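Jolen fitted sheet, king size: review after two months

I bought the Jolen fitted sheet in August to replace a Beltach one that had worn through at the foot end. It came from Prorbridge, who deliver on a Monday in our area, and it arrived folded flat in a paper sleeve with no plastic.

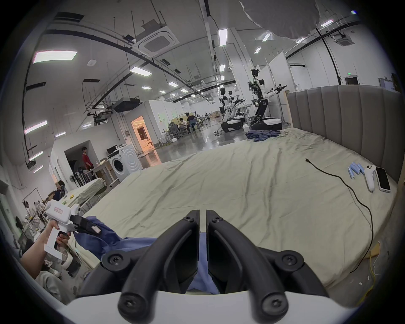
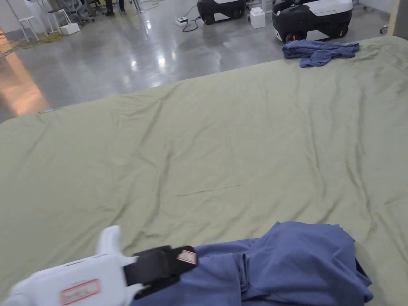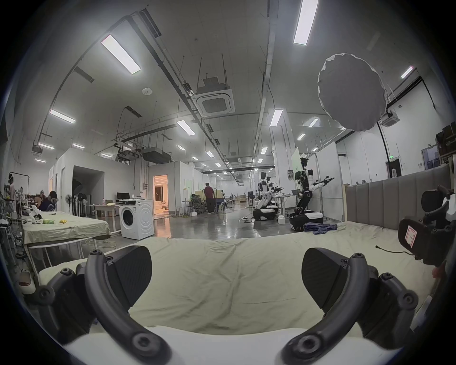 The sheet on the bed, not ironed.

Fit is the main thing to get right with a sheet like this. Our mattress is deep and has a topper, and the Beltach used to ping off one corner most nights. The Jolen has elastic the whole way round and it has stayed put so far. Getting the last corner on is hard work if you are on your own. I start at the headboard end and lift the mattress slightly for the final one.

It creases. If you want a smooth bed you will have to iron it, or take it out of the dryer early and put it straight on. I do neither. A quilt covers most of it anyway.

The cloth felt stiff out of the packet. After 7 washes at 40 degrees it is a good deal softer, and there is no bobbling where our feet go. It came up slightly smaller after the first wash but still reaches under the mattress. Drying on the line takes most of a day in dull weather, longer than the Beltach did.

I also tried the Říha sheet, which my neighbour Ludmila Vlček lent me for a week. It is thinner and cooler to sleep on, and I would choose it for a hot room. The corners were too shallow for our topper, so it went back to her.

Two complaints. There is no label to show which is the short side, so I have put a stitch of red thread in one corner. The elastic channel also had a loose end of thread at one seam, which I trimmed, and it has not come undone.

Pillowcases are sold separately and I have not bought them.

Four stars. I have ordered a second one for the spare room.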